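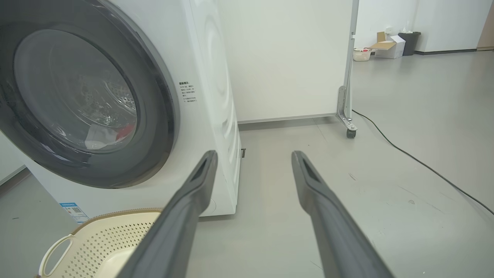 Pavska wrote on 11/22/23:
> I read the Modeck note twice and I still don't see what was gained. You took 632 demonstrations, threw most of them out, trained on the rest, and the score went up. Fine. But you also moved to the wrist view in the same run. Which one did the work? If you can't say, it isn't a result, it's a nice afternoon.
>
> Also, "laundry" is doing a lot of lifting in that title. How much of the task is really just finding the door?

Fair on the first point, and painfully fair on the title.

We did change both at once. I would love to claim a design reason, but the runs were queued before anyone had read the config, me included. So we went back and did the boring version in April's leftover cluster hours: old camera view with the trimmed set, wrist view with the full set, same seeds, same machine, same basket next to it.

Wrist view with all 632 demos got 51 percent. Wrist view with the trimmed set got 84. The overhead view with the trimmed set was bad enough that I ran it again out of politeness, and it was bad again. So trimming helps a great deal once the wrist view is there, and does very little to rescue you if it isn't. I'd call that an interaction. Plevstead calls it luck and wants more seeds. They can have them when they send back the disk.

On the door: yes, mostly. The policy goes wrong when the approach is low and close and the porthole fills half the view. Tinted glass with a drum behind it gives the depth estimate two surfaces to choose from, and it chooses with great confidence. In the failed runs I looked at, the fingers were already off by the time they reached the rim. Everything after that is the policy grasping air in a very smooth and well-trained manner.

What the trimming rule does is drop any demo where the operator paused more than 2 seconds before contact. That's the whole method. The paper takes four pages to say so.

The Bangança people asked for the split files. Sorry, Bragança. They're in the usual directory, under the name you'd least expect. Title suggestions welcome, off list please.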